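Drastix Character Wig, Model 638

Print | E-mail

Model 638 is a two-part costume wig for long-haired characters: a shoulder-length base and a separate clip-on ponytail. It is made for Tratport in the Manzano color series, which covers two-tone fades from a lighter root shade to a darker end shade. The fiber is heat-resistant synthetic. Set the styling iron to 300 °F and do not go above it.

The base cap has an adjustable strap with 4 hook positions. The ponytail is fixed with a jaw clip and should be seated on the gathered base hair, never on the cap itself. Bangs ship uncut - trim them with the wig on a stand, a little at a time.

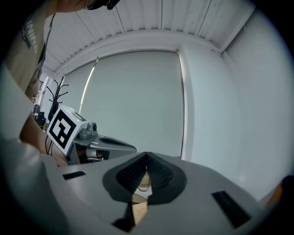 A buyer in the store comments wrote that the fade starts higher on the ponytail than on the base, so the two parts only match once the base is tied back. Correct. The base is dyed to be worn gathered, and a character with loose hair is better served by the one-piece version from Bravley.

Care: wash cold with mild shampoo, hang by the cap, and comb from the ends upward when dry. Do not brush curled sections. The darker end shade may transfer to pale fabric during the first wash, so rinse the ponytail separately.

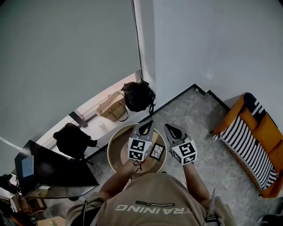
Ponytail length is measured from the clip to the longest strand, without stretching. Standard and long versions are listed; the long version falls below the waist on most wearers. Check the back of the costume before choosing. A wide ponytail will hide a back print, and large white lettering like the TRAINING on the beige T-shirt would be mostly covered by either length. For such designs, order the narrow ponytail, which has 6 wefts fewer and can be worn over one shoulder.

Included: base, ponytail, wig cap, storage net. Headband and stand sold separately. The narrow ponytail is back in stock in December.

Print | E-mail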